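Trurero Walkers' Board > Kit and Sleeping Out > Down or synthetic for a damp May?

Started by mossyboots

mossyboots
Right, I need some help spending money. I've got nine nights on the Neralberg path next May and my old sleeping bag has finally given up (the zip went first, then the foot end went flat as a pancake). I've had it since college so I can't complain.

Everyone at my club swears by down. But I walked a bit of the Neralberg two years ago and it was wet the whole time, the sort of wet where you put your socks on the inside of the tent and they come out worse. So I'm wondering about synthetic. I'm a cold sleeper, I carry my own tent, and I'd rather not go above a 48 litre pack.

What would you take?

fellpony
Down, every time! I had a synthetic for years and thought I was happy, then borrowed my sister's down bag for one weekend and that was that. It packs to the size of a loaf and you wake up feeling as if somebody has been baking you. A decent dry bag, a bit of care getting in and out, and you'll be fine. People have been sleeping in feathers a long time.

tarn_hopper
Can't agree with fellpony for that route I'm afraid. I did the Neralberg end to end in a down bag and by the fourth night it had lumps in it like cold porridge. It never got rained on once. All of it was my own breath and the tent walls. There's nowhere to dry anything between the Moen hut and the coast, and the hut stove was out when I got there.

Synthetic for me, and I'd say the same to anyone going in spring.

helge
Helge Dalen here, I live at the Moen end so I see a lot of you come through with long faces. May is a funny month with us. You can have a week of sun and then three days of fog that soaks everything and never really rains. The top camp is well above the trees and it does freeze up there, so whichever you choose, don't go thin.

My own bag is synthetic, a heavy old lump, and I love it dearly. In the mornings I push it out of the tent door the moment there's any wind at all, even if it's grey. Ten minutes of moving air does more than an hour of lying about in the porch. 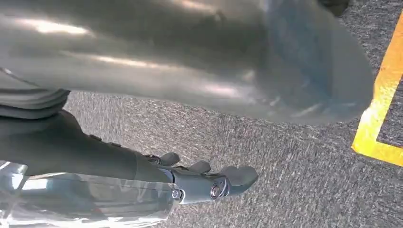

The other thing I do is keep it out of its stuff sack whenever I'm at home. It lives in a big cotton pillowcase on top of the wardrobe. The stuff sack is what kills synthetic bags, far more than the walking does. Mine has had twelve winters and still has plenty of puff left in it.

fellpony
Helge, twelve winters is impressive, but I'd gently point out that a down bag looked after like that would go twenty. And weigh half as much!

tarn_hopper
Half as much until it's full of water, fellpony.

fellpony
It doesn't fill with water! You make it sound like a bath sponge. I've been out in sleet with mine. The outer got damp, the inside didn't, and I slept like a baby.

tarn_hopper
One night though? My trouble only started on night four. I've got no quarrel with down for a weekend, I own two of them. Over nine nights it adds up a little each time.

fellpony
OK, that's fair. Two nights. I'll give you that one.

v_kourkoulas
Hello all, lovely thread, I've been reading it over my lunch. I used to mend bags for a living (tents too, and once a very large kite) and I'd like to put in a word for the liner. Whichever filling you go for, a liner keeps the sweat and sun cream off the inside, and it's the sweat and sun cream that make people wash their bags too often. I've seen more bags ruined in washing machines than on any hill. If you must wash it, do it in the bath with something mild, press it and don't wring it, and lift it out with both arms underneath. A wet bag picked up by one end will tear its own insides.

Also, mossyboots, you said the foot end went flat. Is it flat all over, or can you feel stuffing bunched up somewhere? If it's bunched it may not be dead.
Vangelis Kourkoulas

mossyboots
Oh that's interesting Vangelis! I've just been and had a feel. It's flat underneath and there's a sort of roll of stuffing along one seam. I'd assumed that was the end of it.

v_kourkoulas
Then it's only slipped. You can tease it back with your fingers through the lining and put in a few loose stitches to hold it. Don't pull them tight or you'll make a cold line. It'll do for summer, or for lending to a nephew. For the top camp I'd still buy new.

kettle_on
Has anyone tried the Susetti quilts? A chap I walked with in spring had one and it looked marvellous, just a big puffy thing with straps underneath. I'm a dreadful fidget and I always end up with the hood round the back of my head.

tarn_hopper
Tried a friend's. Very comfy, bit draughty when you turn over. For a cold sleeper at the top camp I'd be nervous. In July I'd have one like a shot.

helge
Agree about the draughts. Good for the coast half though.

mossyboots
You've all been brilliant, thank you. I'm going synthetic, with a silk liner, and I've measured my pack and it goes in with the tent poles on the outside. Fellpony, I promise to think of you and your loaf of bread every time I try to close the lid.

And I've got the old one spread over the spare bed with a needle and thread. The first bit has come back up already!

fellpony
Traitor! Have a wonderful time. Take more socks than you think.

helge
Knock when you get to Moen, green door past the bridge. The stove in the hut is mended now, and there's a line above it.

tarn_hopper
NOW they mend it.

Last post 2002-08-12. Thread viewed 2887 times.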